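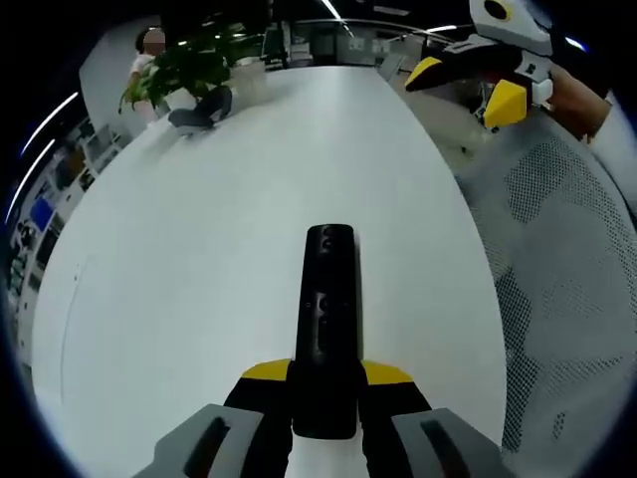 Minutes of the monthly meeting, Ondon office, second floor
March, 14:00. Taken by the office secretary.

Present: the Ondon office staff, two people from the Jotville branch. Apologies were received from the stores department.

**1. Minutes of the last meeting**

Accepted with one correction. Under item 4 the price of the coat hooks was written as 58 pounds and it should be 35 pounds.

**2. Tables**

The white oval table stays where it is. It was proposed to exchange it for two smaller ones from Jotville, but most of those present prefer one large table, as everybody can sit at it and see each other. The white top shows pen marks quickly. It was agreed that it is wiped with the blue cloth and a little washing-up liquid, and that the strong spray from the kitchen is not used on it any more, until we have an answer from the supplier about whether it harms the surface.

Jotville asked if the table may be divided for transport. The secretary does not know this and will look for the assembly paper.

**3. Chairs**

The grey mesh chairs were discussed for a long time. Complaints: two of them sink slowly when a person sits on them, and one has a wheel which turns badly. On the other side, the backs are comfortable and in summer they are cooler than the old padded ones.

The offer from Samonte is 44 pounds per chair for repair, with collection. Nikier offers a new gas spring for 35 pounds, but we must fit it ourselves. It was decided to take the Samonte offer for the two sinking chairs and to try to clean the bad wheel first — there is probably hair or thread in it.

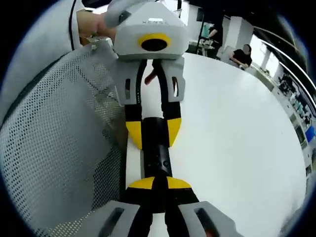 The mesh collects dust in the small holes, and a damp cloth only pushes it further in. The soft brush of the vacuum cleaner was recommended by Jotville. The brush is kept in the cupboard beside the printer and must go back there after use.

Chairs should be pushed in at the end of the day so that the cleaner can pass with the machine.

**4. Small things left on the table**

Several people asked that small parts are collected before leaving. Last month a screw was found in the vacuum cleaner bag. A shallow tray will be bought. One member found a tray unnecessary and wished this to be noted.

**5. Booking of the room**

The paper list on the door continues. Bookings longer than half a day must be written in at least 8 days before. Jotville would like an online calendar; postponed to the next meeting.

**6. Any other business**

The window handle is loose again. The spare key is missing from its hook, please look in your pockets.

The meeting closed at 15:10.

Actions:

- Send the two chairs to Samonte: secretary
- Clean the wheel: Ondon staff
- Buy the tray: Ondon staff
- Find the assembly paper for the table: secretary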